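Facilities > Kitchen equipment > Tickets > 2515

Ticket 2515: Microwave, second-floor kitchen, Sriwong building
Opened by: Zuweira Sulemana
Assigned to: Siebe Van Beek
Opened: 2026-03-18
Priority: low
Status: waiting on user

Reported problem

Microwave stops partway through a cycle. Display goes blank for a few seconds, then comes back asking for the clock to be set. Three occurrences so far, all at lunch. Turntable also makes a knocking sound, one knock per turn. User asks whether the unit should be replaced.

Entry 1, Van Beek

A blank display followed by a clock reset means the unit lost supply. A door switch fault would stop the cycle but leave the clock alone. Treating the two symptoms as separate faults until shown otherwise.

Asked user:
- Does anything else lose power at the same moment?
- Is the kettle in use when it happens?
- Does the knock occur with the turntable empty?

Entry 2, Sulemana

Kettle was on for two of the three, not sure about the other one. Refrigerator light stayed on. Knock happens with or without a dish. I have not moved anything.

Entry 3, Van Beek

Site visit. Unit is a Panasonic, on the stone counter against the tiled wall. Checked the position of the unit, the outlet and the inside of the oven. 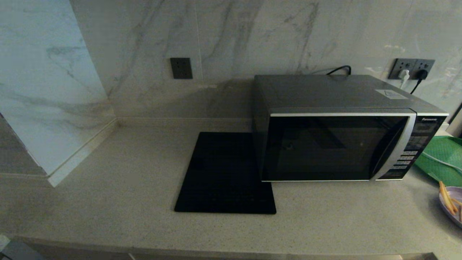
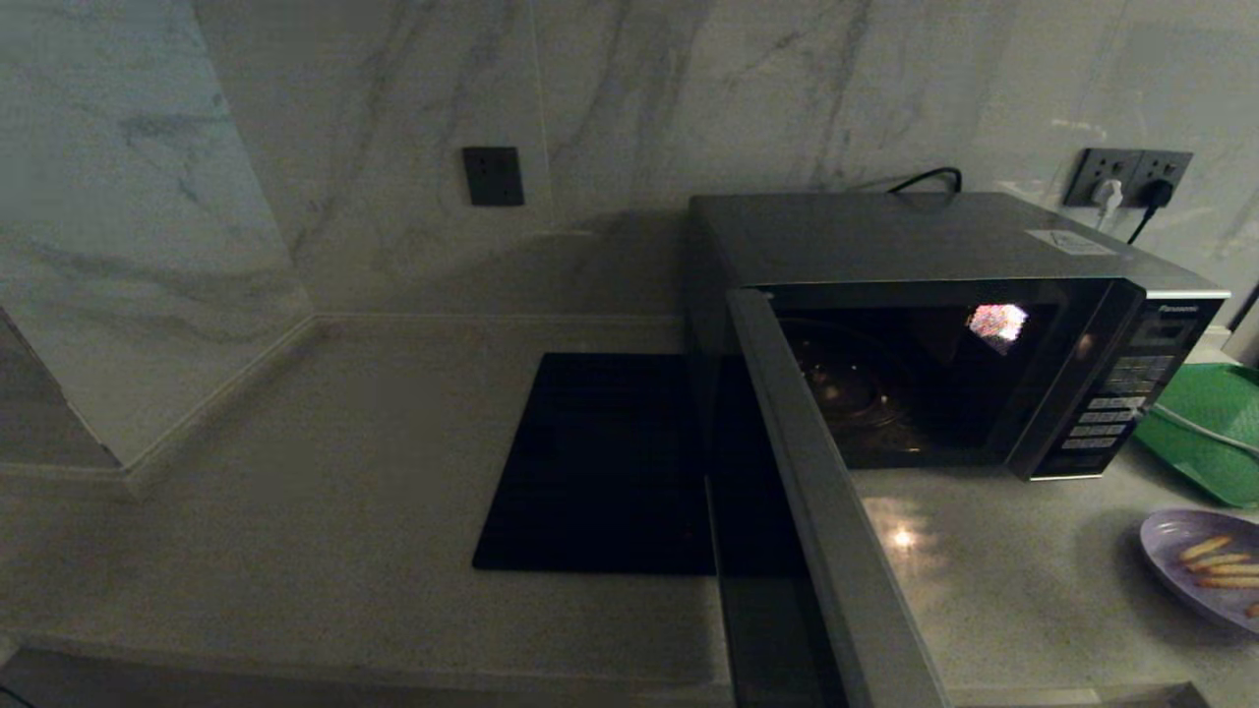 Power side

1. Double outlet on the wall to the right has a white plug and a black plug in it. Pulled the black plug and inspected the pins. No discoloration. The plug went back in with very little resistance.
2. Moved the plug sideways by hand with the clock set. Display dropped out twice. Same movement at the white plug had no effect.
3. Took the microwave to the print room and ran it there for 300 seconds with a mug of water. No dropout, including when the plug was moved. Fault is in the outlet contacts and the microwave is cleared.
4. Returned the unit to the kitchen. User to leave it unplugged until the outlet is changed.

Turntable side

Lifted the glass plate and the roller ring. One roller had a hard crumb stuck to the tread. Washed the ring, wiped the track, refitted both. Ran empty for one full turn in the print room, then with the mug. Knock gone. No parts used.

Entry 4, Phuthong (electrical)

Replacement outlet ordered from Tristow, dark gray to match. Old one has been in place since the refit, 6 years. Circuit breaker for this run is number 31 on the floor panel. Label on the panel says "copier", which is wrong. Will relabel at the same visit.

Entry 5, Phuthong

Outlet changed. Contacts on the right side were spread, left side fine. Moved the microwave plug by hand, clock held. Kettle and microwave run together, breaker held. Panel relabeled.

Entry 6, Van Beek

Microwave back in service. No replacement unit needed. Asked user to run it as normal through lunch and report any clock reset, with the time and whatever else was switched on. Will close when she confirms.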